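Search recipes... Go

Mirnska Supper Project, progress report to Koller
23 April 2022

Quick one, sorry, kitchen opens in an hour. Recipe booklet first. 180 recipes sent in, 13 picked for testing, nine done. Beetroot dumplings are in. So is the smoked cheese flatbread, filled with spiced potato and folded like a quesadilla, best thing we've cooked all spring. Plum soup still too sweet, third go next week.

Suppers: 1,488 plates served since the last report. Chickpea stew went every time. Fish pie didn't, wont repeat it.

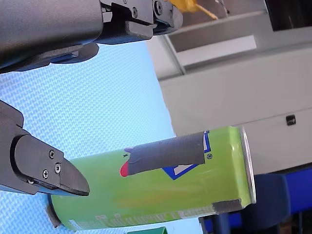 Enikő Erdős says the flatbread needs a sharper pickle next to it and wants the cabbage one back, chilli doubled. Fine by me. She also thinks the dough should rest overnight. Tried it both ways, overnight is better but a pain on a supper day.

Money. Spent 2,276 so far, mostly flour, oil, gas and the second-hand mixer. Spices cost more than planned. Moved a bit over from printing to cover it, can send receipts.
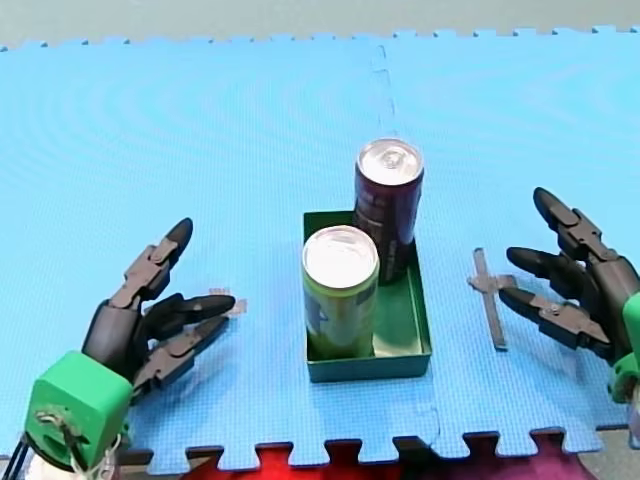 Still to do: four recipes to test, oven times to check in a normal home oven (ours runs hot), booklet text to the printer in May. Kellik hall is booked for the tasting. Would like your ok on the longer booklet before then, the dumpling folding needs two pages and I cant get it into one.

Konrad Stöckli

Comments

Jakuvero: Made the dumplings from your draft, used half the dill. Lovely!

plumstone: please keep the soup sweet

Enikő Erdős: Overnight dough. I'm not dropping this.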